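**Staveck Pauses Shipments of Its Red Gripper Housing After Finger Release Fault**
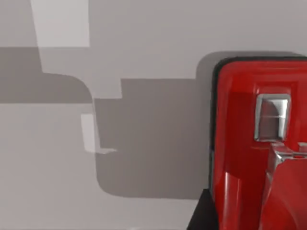
*Staveck Newsroom · Issue 84 · 5/16/19*

Staveck is asking everyone who runs our red gripper to stop using it at closing forces above 4 newtons until a replacement latch arrives. We know that is a lot to ask in the middle of a working season, and we are grateful to the many customers who have already been so patient with us on the phone.

The trouble first came up at our Vavau test hall, where a finger failed to let go of a part after the release command and the arm carried on with its move. The part was dropped outside the marked area. No one was hurt, and we are very thankful for that. Our engineers then went back to the simulator, the same one that produced the view at the top of this page, with the polished metal block set into its shallow recess in the housing, and ran the release 600 times. The latch stuck in 172 of those runs, nearly always after a long hold.

"I would so much rather call a customer with bad news on a Thursday than have them find it out for themselves at the end of a shift," said Mirta Gallardo, head of product safety. "We should have tested longer holds, and we are testing them now."

Please don't open the housing or file down the latch at home or in your shop, however handy you may be! Lower the closing force in the settings menu, keep people outside the arm's reach while it is powered, and write down the serial number so that we can match you with the right part. Replacement latches are free of charge, and so is the fitting. We expect to have them all out by September.

Customers who bought through Tikkanen will hear from their own dealer. Everyone else is welcome to call the Staveck service desk and ask for Radka Babić or Selina Lanz.

Press contact: Zdenka Stojanovska, Staveck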